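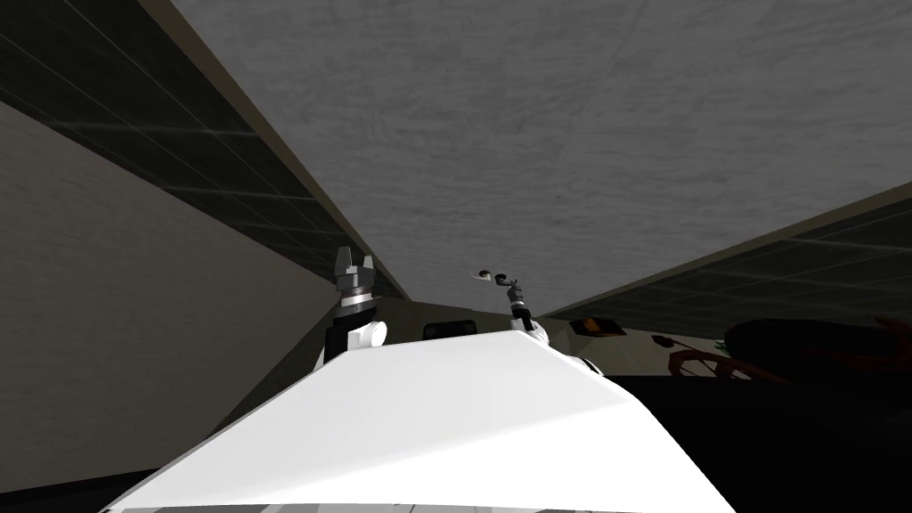

The Long Life of the Concrete Ceiling

Visitors to the former grain exchange in Numholm tend to look first at the floor, a checkerboard of black and cream tile that was restored at considerable expense. The ceiling receives less attention. It is bare concrete, poured in 10 bays, and it still carries the grain of the boards that shaped it. For most of its life it was hidden behind plaster panels. When the panels came down, the building's owners had to decide whether the surface above them should be cleaned, painted, covered again or left alone. They left it alone.

The same decision has been made in many older commercial buildings over the past two decades. Exposed concrete overhead was once the mark of a warehouse or a parking garage. It is now common in libraries, clinics, restaurants and school buildings. The reasons are partly a matter of taste and partly a matter of cost, and the two are not always easy to separate.

What the surface records

A concrete ceiling keeps a fairly complete account of how it was made. Where the forms were built from narrow boards, the joints appear as fine raised lines. Where plywood was used, the lines are farther apart and the surface between them is smoother. Pale streaks may come from minerals carried to the surface by water, from the oil used to release the forms, or from a mix that was not uniform from one load to the next. Dark patches often mark places where the concrete cured at a different rate.

Very little of this affects strength. A mottled ceiling may be entirely sound, and a clean one may conceal corroded steel. Owners are therefore advised to have the slab examined before they make any decision about its appearance. At the Posov public baths, an inspection found that the most heavily stained area was in good condition, while a small section near the entrance, which had been painted many times, required repair.

The cost of leaving things bare

Property owners sometimes assume that removing a dropped ceiling will save money. The savings are real only in part. Ducts, pipes and wiring that were never meant to be seen must be straightened, moved or replaced. Light fixtures designed for a panel grid have to be exchanged for hanging ones. In the Tolentino Building, a six-story office block converted to studios, the work covered 2723 square feet of ceiling on the ground floor alone, and rerouting the electrical conduit took longer than the demolition.

Heating is a further consideration. A room that gains two feet of height also gains a volume of air that must be kept warm in winter. The mass of the concrete offers some relief in summer, as it takes in heat during the day and releases it slowly at night, but the benefit depends on good ventilation after dark. Buildings that are closed tightly in the evening see little of it.

Sound

The complaint most often raised in rooms with bare ceilings concerns noise. Concrete reflects nearly all of the sound that reaches it, and a dining room or open office can become tiring within an hour. The reading room at Numholm was fitted with felt baffles hung between the beams, 77 in all, in a gray close to that of the slab. They are noticeable on entering and soon forgotten.

Other methods include sprayed coatings, which absorb sound well but hide the surface, and thick rugs or upholstered furniture, which help to a lesser degree. Bookshelves are useful as well. The Prillivano archive has no ceiling treatment of any kind and is among the quieter rooms of its size in the region – its walls are lined with some 1811 boxes of paper.

Care and cleaning

An exposed ceiling requires modest upkeep. Dust settles on the upper sides of pipes and fixtures and should be removed once or twice a year. The concrete itself may be vacuumed with a soft brush. Water should be used sparingly, and acid cleaners should be avoided, as they can etch the surface and leave marks more visible than the original stain.

Clear sealers reduce dusting but alter the color, usually making it darker. A test patch in an inconspicuous corner, left for several weeks, is worth the delay. At Prillivano the patch was applied in March and judged too glossy, and a matte product was chosen in its place.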